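Nevska opens arm service bench in Lenetville, posts its setup sheet

LENETVILLE, January 13, 2025 - Nevska today put its two-arm door robot back on the schedule after a gripper rebuild, and is releasing the setup notes to all Trindthorpe sites. Short version: fingers re-seated, wrist zero redone, simulation check before anything moves on the real floor.

The unit had been missing lever handles. Cause was a worn finger mount on the right arm. Service took 3 days, parts included. Both grippers now get a mount check every 200 hours, up from whenever somebody noticed.
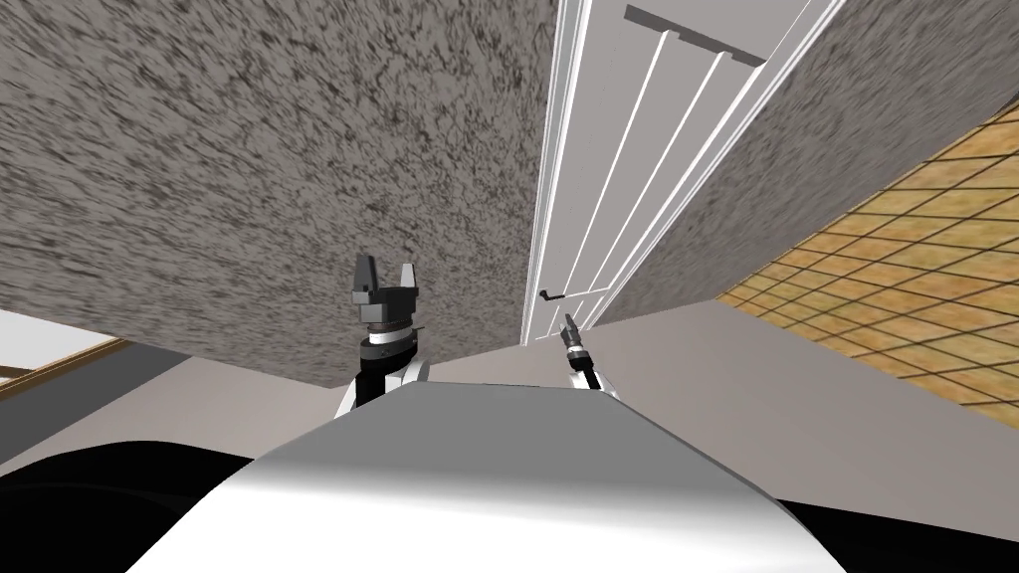
Pavithra Kurup
Service Lead, Nevska

The simulated room has a white paneled door with a dark lever handle, and the right gripper tip comes up close under it. Both arms in view over the torso. We load the new wrist offsets there first, then copy them to the controller. Same file, no retyping. Retyping is how we got the bad offset in the fall.

Order of work for sites doing there own: power down, lock out, pull the fingers, clean the mount faces. New screws every time. Re-zero the wrist, left arm then right. Run the door approach in simulation, 42 passes, and save the log. A miss on any pass means back to the wrist zero.

"Most of the calls I get are loose fingers," said Lachlan Purves, field technician at Trindthorpe. "Check those before you touch the software. Please."

Replacement mounts come from Kamath, part of the regular spares kit, $195 per pair. Orders placed this month ship in February. Sites with the older wrist should call the bench first, the screw lenght is different.

Service bench hours are on the Lenetville page. Setup sheet availble on request from the Nevska press desk.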